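병원경영론 강의노트 6주차: 수술실 운영과 대기 관리
작성: 병원경영론 담당 교수 / 6월

1. 이번 주 범위

지난주에는 외래 예약과 병상 회전율을 보았다. 이번 주는 수술실이다. 수술실은 병원에서 시간당 비용이 가장 높은 공간에 속하고, 대기 환자가 가장 눈에 띄게 쌓이는 곳이기도 하다. 교재 해당 장의 표는 미리 읽고 올 것.

수술 대기를 볼 때는 두 가지 숫자를 구분한다. 하나는 특정 시점의 대기자 수이고, 다른 하나는 등록일부터 수술일까지의 기간이다. 대기자 수가 줄어도 오래 기다린 환자가 그대로 남아 있으면 평균 대기 기간은 오히려 길어질 수 있다. 과제에서 이 둘을 섞어 쓰는 경우가 많으니 주의한다.
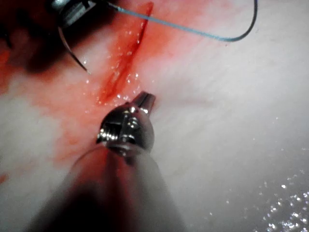
그림 1. 수술 부위의 절개선과 로봇 수술 기구

2. 사례: Negash 병원

Negash 병원은 수업용 사례 자료에 나오는 지역 거점 병원이다. 연초 수술 대기자는 1,445명이었다. 병원은 수술실을 늘리지 않고 배정 방식부터 바꾸었다.

- 진료과별 고정 배정 시간 중 쓰지 않는 시간은 수술 2주 전에 반납한다.
- 반납된 시간은 대기 기간이 긴 환자에게 먼저 배정한다.
- 첫 수술의 시작 시각은 환자 입실이 아니라 절개 시각으로 기록한다.
- 수술 사이 정리 시간은 최대 20분으로 정한다.

세 번째 항목은 처음에 반발이 컸다. 입실 기준으로는 정시 시작률이 높게 나왔지만 절개 기준으로 다시 계산하자 크게 떨어졌다. 같은 수술실이라도 측정 기준에 따라 결과가 달라진다. 병원 간 지표를 비교할 때는 정의부터 확인해야 한다.

3. 일정 관리 시스템

사례 병원은 Trudonex라는 일정 관리 프로그램을 도입하였다. 기존에는 진료과마다 엑셀 파일을 따로 관리했고, 취소된 시간이 다른 과에 전달되는 데 하루 이상 걸렸다. 도입 후에는 취소 즉시 빈 시간이 공유되었다. 다만 예상 수술 시간은 여전히 집도의가 직접 입력하므로 과소 입력 문제가 남았다. 뒤쪽 수술이 밀리면 초과근무가 생기고, 마지막 환자의 수술이 취소되기도 한다.

멸균 물품 공급도 같이 보아야 한다. Broso와 Veretti 두 업체가 납품을 나누어 맡았는데 품목 코드가 서로 달라 재고 집계가 맞지 않았다. 물품 부족에 따른 당일 취소는 환자 사유 취소와 분리하여 집계한다.

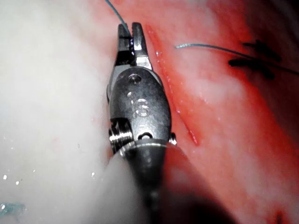
4. 당일 취소의 분류

당일 취소는 환자 사유, 임상 사유, 병원 사유로 나눈다. 환자의 미내원은 첫째, 수술 전 검사에서 확인된 이상은 둘째, 회복 병상이나 인력 부족은 셋째에 해당한다. 금식 미준수는 안내가 제대로 되었는지에 따라 분류가 달라진다. 수업에서 다룬다.

계산식: 당일 취소율 = 당일 취소 건수 ÷ 당일 예정 건수 × 100
분모에 응급수술을 넣지 않는다.

5. 토의 과제

사례 병원의 배정 규칙 가운데 하나를 골라 그 규칙으로 불리해지는 진료과와 환자군을 정리한다. 분량은 A4 2쪽 이내이며 다음 수업 시작 전까지 강의 게시판에 올린다. 표를 쓸 경우 출처와 산출 기준을 표 아래에 적는다.

다음 주 주제는 응급실 과밀화와 입원 대기이다.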